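Unuteo 社区 > 设备与维护 > 人形平台 > 整理类工位

双臂人形机在两层鞋架工位上,下层取放正常,上层放下时鞋头偏转,求排查思路

发帖:Plornari 二线调试
2023年2月7日

工位情况先交代一下。任务是整理鞋架:两层木架,上层放两只米白色拖鞋,下层放四只,靠墙布置,地面是灰色条纹地毯。机器站在鞋架正前方作业,双脚不移动,只动腰和双臂。末端是左右各一只多指手,前臂外侧走线,线束用扎带固定。

故障现象:下层抓取和放回都正常。上层放下时,手指松开之前鞋头会被带偏,偏的方向基本固定,鞋跟位置倒是准的。换右手做上层同样动作,偏转明显小。所以我先怀疑左臂,没有怀疑视觉。

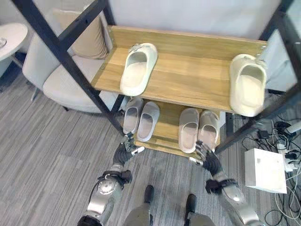 已经做过的:左手各指回零,重新做了一遍手眼标定,复核残差在限值以内;鞋架位置按地毯上的基准点重新对过;抓取力从默认值往下调了2档,偏转变小但没有消失,再往下调就开始掉鞋。固件没有动,还是去年10月刷的那一版。控制柜里左臂累计运行2,080小时,手册上写2,000小时做一次腕部保养,这次保养还没有做,不知道跟这个有没有关系。

另外日志里没有过流报警,左腕第二轴在上层姿态时电流比右腕同轴高一截,下层姿态时两边接近。

想问:这种只在高位出现、方向固定的偏转,应当先查机械还是先查轨迹?腕部保养超期80小时,会不会到这个程度?

3 个回复 · 按时间排序

Palomino_现场

先查线束,再谈保养。

左右臂电流差只在高位出现,说明负载跟姿态有关。腕部减速机如果真缺脂,下层姿态也应当能看到电流偏高,不会只挑上层。跟姿态有关、方向又固定,常见的原因是线束在某个角度被拉紧,给腕部加了一个附加力矩。手指一松,约束没了,腕部往回弹一点,鞋头就跟着走。鞋跟准而鞋头偏,跟这个也对得上:鞋跟那端离手指远,先落在板上,已经被摩擦压住了。

检查步骤:

1. 退出自动,切到示教模式,速度限到25%。急停放在手边,作业半径内不站人。
2. 左臂空手走到上层放置点上方,停住。用手轻推前臂上的线束,看腕部附近那一段还有没有余量。正常应当能推动,绷住就是长度不够。
3. 保持手的位置不变,单独转腕部末轴,从正限位方向慢慢转到负限位方向,同时看电流曲线。线束拉紧时曲线是单边抬升,缺脂或轴承问题一般是全行程抬升,或者周期性波动。
4. 断电,等母线放电结束,剪掉离手腕最近的那根扎带,把线束往手的方向送一段,重新扎。扎带只收到线束不窜动为止,不要勒出压痕。
5. 肘部绑带那里也要看。绑带压得太紧,前臂段的线送不上去,只改腕部那一根没有用。
6. 上电,空手重复第3步,对比曲线。 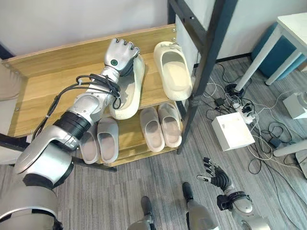
改完以后抓取力恢复默认值再测。你现在是在降过力的状态下,打滑和回弹混在一起,看不出哪个是主因。测试时下层也要跑几遍,线束放得太长,低位姿态容易挂到层板前沿或者鞋架侧面的黑色金属框,那个比偏转麻烦。

地面上的电源线和适配器顺手理一下,离右手的活动范围远一点。右手在空闲位时高度低,手指又是张开的,腰部一转就有可能扫到线。走线从插排后面绕,贴墙固定。

保养该做还是要做,但不要跟线束同一天改。两样一起动,问题消失了也不知道是哪个起的作用。

greltby2

我们那台也这样,换了手就好了。建议直接报修。

Unuteo 社区版主(设备组)

补充几点。

换手能好,多半也是拆装时线束重新走了一遍,楼上如果保留了旧手,可以装回去验证。没有验证之前不建议照这个思路换件,手的备件周期长,换完还要重新标定。

关于保养超期:计数是按左臂上使能的时间累计的,静止保持也算在内。超80小时本身解释不了单边电流抬升,但腕部油脂的状态确实要看。拆腕部端盖时注意观察旧脂颜色,发黑可以继续按流程换脂,里面有金属屑就停下来,保留样品,走报修。换脂后低速全行程磨合,不要直接回到生产节拍。

关于轨迹:如果线束处理后还有残余偏转,再查放置段的松手顺序。鞋类这种软硬不均的件,拇指和其余手指同时松开,容易因为两侧接触面不一样产生转动。可以改成先降到接触板面,撤掉下压量,再让拇指先开,其余手指延迟打开,最后手掌沿鞋的长度方向退出。退出方向不要横向,横向退出时指尖会刮到鞋帮内侧。

下压量单独说一句。上层木板后沿略高,如果放置点取得偏里,鞋头朝墙的那一只会先顶到后沿,看起来也是鞋头偏转。把放置点往外移一点试一次,成本最低,可以放在最前面做。

楼主 Plornari 二线调试

按第2步和第3步做了。左腕那段线束在上层放置点推不动,末轴转向一侧时电流单边抬升,跟描述一致。肘部绑带也偏紧,已经松开重绑,腕部扎带重扎。

空手曲线现在两边接近。抓取力恢复默认,上层放置连续跑了一个班次,鞋头偏转没有再出现,下层没有挂线。放置点外移试过,对我这台没有影响,改回原值了。

换脂安排在下一个停机窗口,旧脂的情况到时候补在这个帖子里。电源线还没有理,等插排换位置时一起做。

本帖状态:已解决(发帖人标记)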